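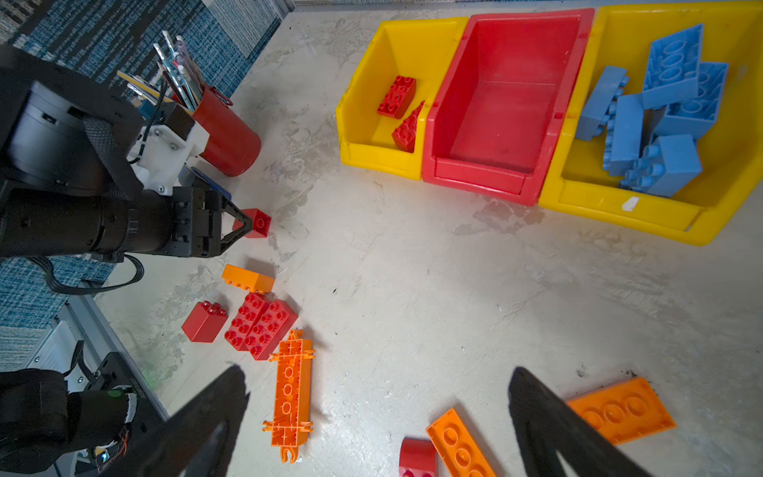 From: Neema Mollel
Subject: Re: Bulk order of blocks for the playgroup

Victor Swai wrote:
> Pastlow will sell us 509 blocks for $200.
> They say one set keeps 7 kids busy all morning.

Says who - Pastlow? I'd like to hear that from a parent. Ours fight over the wheels and ignore the rest. And does the $200 include shipping? Last August it didn't. Erasto still has 152 blocks in his garage, so let's try those first.

Neema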